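Two Fingers Over a Sink: A Home-Built Gripper Takes Shape at Esedgate

Saturday, May 24, 2025

Members of the Esedgate shared workshop have long made use of whatever surfaces were free. One current project, a small robot gripper known among its builders as the Flornuron, has been assembled and tested largely at a counter beside a sink. Its lead builder, a member of the workshop for nine years, agreed to speak with this newsletter on the condition that the article concern the machine and leave the people out of it. The builder is therefore not named.

The Flornuron began as a repair. The builder had purchased a secondhand arm from Kocsis, a surplus dealer, and found on unpacking it that the original hand was missing two screws and most of one finger. "I could have ordered the replacement," the builder said. "The replacement cost more than the arm did. I had a drawer full of motors and a free week in August, so I thought I would try to make one."

That free week became four months of evenings. The first hand had three fingers and, by the builder's account, could close on a tennis ball and on very little else. The second had two fingers with rubber tips. The present version keeps the two-finger layout and replaces the rubber with a fabric covering, a change the builder regards as the most useful of the entire project.

"Rubber is excellent until it picks up dust," the builder said. "After that it is a different material every day. I would tune the grip in the evening, and the next evening everything slipped. Knit fabric is more forgiving. It gives a little, and it settles around an odd shape. When it wears through I pull the sleeve off and put on another."

The sleeves are fitted by hand over the bare fingers. The builder noted that the fit matters more than the choice of yarn: a sleeve that can turn on the finger will let a round part roll out of the grip. Early sleeves were held with tape at the base. They are now stitched closed and tied beneath the first joint, where the knot stays clear of the work.

The current round of tests concerns small fittings of the sort found in any plumbing drawer. These parts are short and mostly rounded, and they offer few flat faces. The builder chose them for that reason. "A block of wood tells you nothing," the builder said. "Any hand can hold a block. I wanted parts that a person would also drop from time to time." 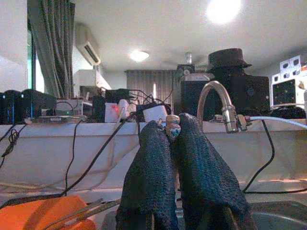 The Flornuron's sleeved fingers holding a small metallic fitting at the counter.

Control is handled by a board that the builder programmed at home, using a method described as plain to the point of dullness. The fingers close at a steady rate until the motor current rises past a set level, and then they stop. There is no force sensor at the tips. One was tried last winter and removed – its wires broke where they crossed the joint, and the builder grew tired of replacing them.

Asked whether current alone gives enough information, the builder was cautious. "For hard parts, yes. For anything soft I would not trust it. The motor does not know the difference between squeezing a sponge and fighting a stiff hinge. I set the level low and accept that it will let go of things now and then."

A record is kept of each attempt. The log had reached 600 entries at the time of the interview, and the builder consults it mainly to learn which starting positions cause trouble. Parts lying on their sides are the most difficult. The fingers tend to meet slightly above the widest point and push the part away, and the builder has been adjusting the angle of approach to correct this.

The choice of location drew a question as well. The builder acknowledged that a counter with a faucet is not what most people would select for electronics, and said that the decision came down to outlets and height. The main bench is claimed most evenings by the woodworking group, and its surface sits too low for the arm to reach comfortably. "The counter is the right height, and I can leave a power strip up there," the builder said. "My rule is that the water stays off while the arm is on. I have kept to that."

Housekeeping is a more persistent concern. Cables from several projects share the same outlets, and the builder has twice unplugged the wrong one. A labeling system was agreed upon in the spring and is followed, in the builder's words, "by me, on good days."

The next stage is a wrist that can turn. The present mount is fixed, which obliges the arm to make large movements in order to change the angle of the fingers by a small amount. A rotating joint has been drawn up under the name Kaltar, and its first printed parts were scheduled for last month. They cracked along the layer lines during fitting. A second set, with thicker walls and seven bolts in place of the original pattern, is being prepared.

The builder does not intend to sell the design. Drawings for the fingers and the sleeve pattern will be placed in the workshop's shared folder once the wrist has been settled, and members who wish to make their own are welcome to ask for help. Anyone doing so was advised to begin with the sleeves. "They take one evening," the builder said. "Try them on whatever hand you already have. The wrist may take me until next year."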